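The Ferry Office at Holcombe
A short story

The Office of the Crossing at Holcombe was established to regulate the passage of persons and goods over the river to Trevham, and for as long as its records run it has published a notice each January setting out the fares, the hours and the conditions of carriage for the coming year. The notice is posted on both banks. Residents are invited to submit objections in writing, and the Office undertakes to answer every one.

In the year with which this account is concerned, the notice contained an additional paragraph. It stated that the river had been measured in the usual way and had been found to be 137 yards wide, an increase of 28 yards on the previous figure. Fares would be adjusted accordingly.

Objections were received. Most dealt with the fares. A smaller number dealt with the river, which the writers had crossed all their lives and which, in their opinion, was the same river. The Office replied that it had every confidence in its measuring line. The line was kept in a locked cupboard, was inspected at the proper intervals, and had been supplied by the same ropeworks at Ivis that supplied the Trevham side.

The Trevham side was then consulted. Its reply arrived on the evening boat and was brief. Trevham had also measured the river, from its own steps, and had found it to be 84 yards wide. It saw no reason to alter its fares and would be obliged if Holcombe would stop writing.

The Office considered the matter with some care. It was observed that passengers going over in the morning had begun to bring food with them, and that passengers coming home at six o'clock seldom had time to sit down. The ferrymen, when asked, confirmed that they had known of this for several winters. They had not reported it, as there was no form on which to do so. A form was drawn up. It asked for the state of the water, the direction of travel, and whether the passenger had wished to go.

The last question was thought improper by the senior clerk, who asked for it to be removed. It was left in by oversight, and 600 copies were printed before the error was noticed.

The forms came back slowly through February and March. They showed that the crossing was long for those leaving Holcombe to look for work and short for those returning to it. For one passenger, a woman going over to the hospital at Trevham and back each day, it was long in both directions, until a morning in March when she wrote only that they had arrived before she was ready.

The Office does not commonly depart from its own schedule of charges. On this occasion it resolved that the fare should stand as it had before the notice, and that the width of the river should no longer be published. The measuring line was returned to Ivis. The forms were bundled and placed in the cupboard, where there was now room for them, and the ferry Lis continued to leave at the stated hours.

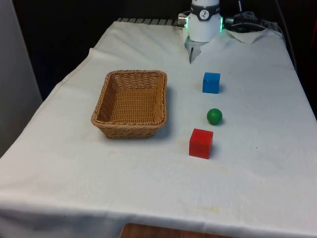

Lis would have been my grandmother's boat, or near enough, and I wish the story had stayed on board with the ferrymen a little longer. The form with the question left in by mistake is the part I read twice. I did wonder whether Trevham ever put out forms of its own, and what its passengers would have written on them.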